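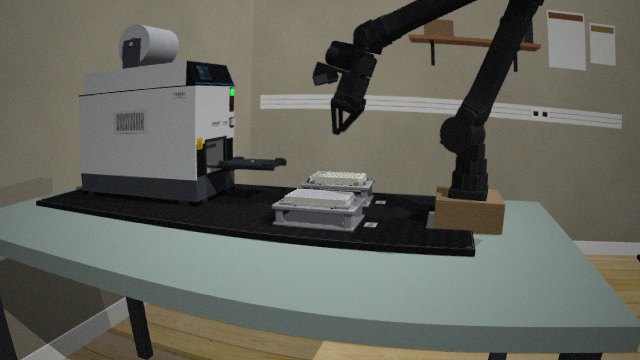 4. Adding an actor to your Sellulden cast page

I keep all my actor bios in Sellulden, and this is the order I fill them in.

1. Open People, click New, and type the name the way it appears in the credits. For Jolien Baert I left the middle name out.
2. Pick one "best known for" role. Just one! The box lets you add more, but only the first shows up on the card.
3. Add the other credits, newest first. Put the character name after the title – Naledi Magagula's part in Hirham went in as "Hirham (Ruth)".
4. Fill in training and family if you have them. I usually leave family blank until I've found it in an interview.
5. Write the short bio. You get 500 characters on the card and 1000 on the full page.
6. Click Save, then Preview.

Note: letters like the Å in Åberg are fine in names, but the search box wants them typed exactly, so I add a plain "Aberg" under Other spellings.

Caution: Merge can't be undone. I once merged two guys named Rodrigo Herrero (one acts, one does stunts) and had to retype 60 credits. Check the birth dates before you click it.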